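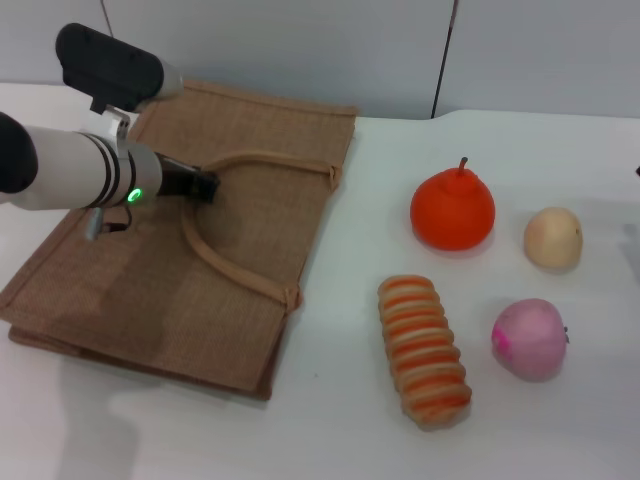
Folding jute at Brokomstead

The packing supervisor at Brokomstead buys jute totes from Lindby, 300 to a bale. "Fold on the gusset line," she says. "The handle stays on top, in a loop. Tuck it under and the stack leans."

Her room is plain: white table, pale panels. Panel joints are checked each January - dust settles in them and ends up in the weave.

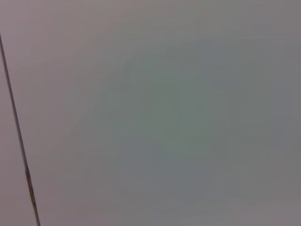 Seam between two pale panels, close up.

She holds almost 2000 bags ahead of the Drerkirora order. Does the cloth need pressing?

"No. The hem carries the shape. Look at the edge where the layers stack up, that's your thickness. I measure there and set the carton height from it."

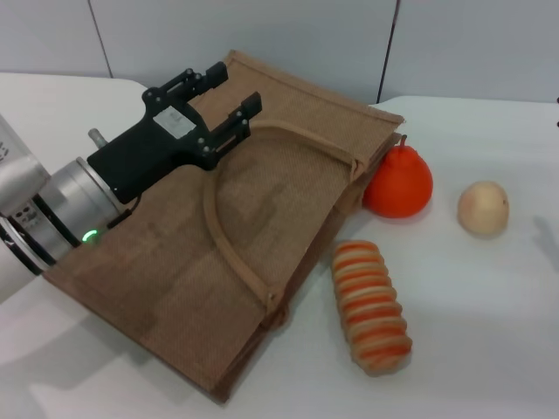
Mamani

Coarse cloth sheds, so the table is wiped between bales. "Dry cloth only," she says. "Jute marks if it picks up water."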